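Notebook, perception and planning
18 Jun 2022
Living room setup, glossy furniture

Today I wanted to understand why the planner (Lemaire branch) refuses so many approaches near the coffee table. In the log there are 437 rejected plans, and most of them have the same reason: collision with "unknown volume" under the table surface. My suspicion is the depth filter, not the planner. The polished top gives back the sofa pattern, and the stereo matching believes it.

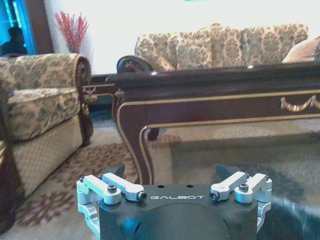
1. Depth filter

I changed the confidence threshold in Fludell and replayed the same log. The rejected plans went down to 26. But now the thin edge of the table has holes in the point cloud, so I don't want to merge it yet. Elsa Kemppainen proposed to keep the old threshold only for the wrist cameras. I will try it on Monday.

2. Task planning with two arms

The goal is one arm for the bin, the other for the bottle. 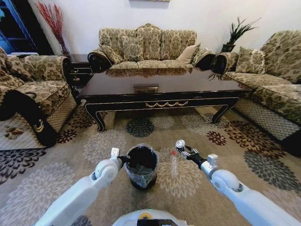

The arm assignment in Dratow is still too simple. It takes the nearest arm for each object and does not look at what the arm is already doing. With the left gripper on the rim of the bin, the bottle standing on the carpet must go to the right arm, and the planner should know this without a special rule. I wrote a "holding" cost for it, value 6 for the moment. The clear bottle is also a difficult case for segmentation, the red cap is the only part I would trust.

3. Time stamps

The head and wrist streams are not well aligned. I measured the offset over 1,237 messages and it is not constant, it grows slowly after the start of the recorder.

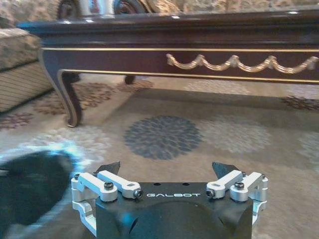 So a fixed correction in the config is not enough. I think the recorder takes the arrival time and not the capture time. To check in the Zotmont driver, function for the header. If this is confirmed, the older logs need a new conversion before we use them for calibration.

To do: threshold per camera, test for the holding cost, ask Elsa for the driver version.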